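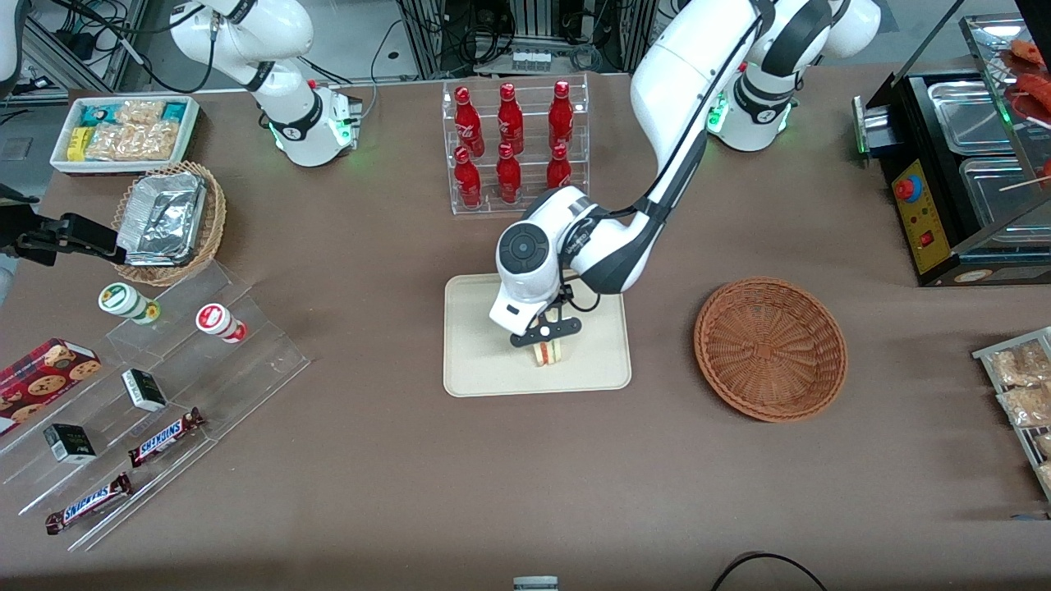
Snack counter

A snack counter is a small serving area where ready-to-eat food and cold drinks are set out on or behind a single table. It differs from a buffet in scale: everything is within arm's reach, and most orders are put together in under a minute. Snack counters are found in train stations, swimming pools, school halls and movie theaters, and the best of them are a joy to eat at!

Food

The sandwich is the heart of the counter. Soft white bread with ham and lettuce remains the classic, usually cut small enough to eat with one hand and served on a tray. Sausages on wooden skewers are the great hot favorite – no plate, no fork, and a smell that does all the advertising. Bagged crackers and puffed snacks fill the gaps and keep for weeks.

Equipment

Typical equipment includes a countertop warmer with a clear lid, a wire rack for bags and a tiered bottle stand. Clear acrylic stands are popular, as they let the color of the bottles show from every side. Woven baskets are used for bread, fruit or wrapped items.

Regional forms

In Cleltusach, the station counter has 37 items on its board, and regulars are fiercely loyal to the skewers. The Starnley pool counter opens in May and sells 478 sandwiches in a good week. Edeltraud Hollmann's wonderful handbook of counter cooking covers both.

See also: Lunch counter, Kiosk, Finger food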